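Retiring Old Posts: What I Did With 723 URLs

7th December

I spent most of the fall pruning the archive of a company blog. The company is Watgate, which sells scheduling software to repair depots, and I have handled its content on contract for three years. These are my notes on method. Some of the numbers will not transfer to your site.
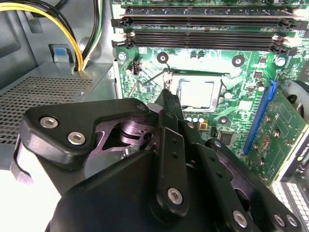
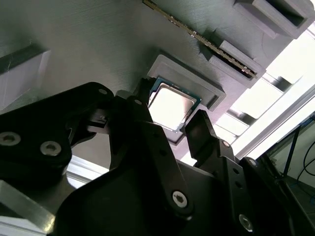
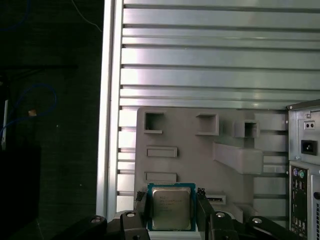

A desktop CPU and the robot gripper, three views.

The starting count was 723 published URLs. That figure comes from the sitemap, and it was wrong in both directions. The sitemap left out a folder of old landing pages and included tag pages that should never have been in it. I crawled the site with Mesik, exported the result, and joined it to the analytics export on the URL path with the trailing slash removed. If you skip the trailing slash step you will get duplicate rows and a traffic total that is too low for every page that has both forms.

Columns I kept: path, title, publish date, last edit, organic entrances over twelve months, internal links in, external links in, form fills where the page was the first touch. I dropped time on page. It is measured badly and people argue about it in meetings.

Each page got one of four labels.

Keep: no action beyond checking the links.
Rewrite: the topic still matters and the text is out of date.
Merge: another page covers the same query and does it better.
Remove: no entrances, no links worth having, no sales use.

The rule for Remove was fewer than 100 organic entrances in the twelve months, no external links in, and no form fills. All three had to be true. I first ran it with a threshold of 200 and it caught several pages that the support team sends to customers by email every week. Email visits do not show up as organic entrances. So there is a fifth column I should have had from the start, which is "does anyone here send this to people." There is no export for that. I had to ask.

Asking took longer than the crawl. I sent the list to sales and support in August with a two-week deadline and got four replies. The second time I sent each team only the pages labeled Remove, sorted by title, with one empty column headed "use this?" That came back filled in. Nassoro Urio in support marked eleven pages and added the ticket category for each, and I have since kept the ticket category as a permanent field.

On merging. Most of the duplicates came from one period when the blog was run on a quota of two posts a week. There were five separate articles on how to write a depot intake form. I picked the one with the most external links as the target, moved over any paragraph from the other four that said something the target did not, and set 301 redirects from the four. The target ended up at a little over its original length, which tells you how much was in the other four.

Do not redirect removed pages to the home page. Search engines tend to treat those as soft 404s, and the reader lands somewhere useless. If there is no close match, return a 410 and let the page go.

Redirects went in through Muralon in batches of 200. It accepts 500 rows per upload, but the error report gives only the first failed row, so small batches are easier to debug. Check for chains before uploading. We had old redirects from a domain change, and several of the new rules pointed at paths that were already being redirected somewhere else. I flattened them in the spreadsheet.

Images were a separate job. Removing a post in Teuber does not remove its media files, and some of those files were also used by pages we kept. I left all of them where they were. Storage is cheap and a broken picture on a kept page is a worse result than an orphaned file.

Rewrites are still in progress. I am taking them in order of form fills, highest first, and I change the publish date only when more than half of the text is new. The editor would like the date changed on every edit. We have not settled that.

I will rerun the crawl in the spring with the same columns, plus the one for email use. If you want the column layout for your own sheet, leave a comment and I will post the header row.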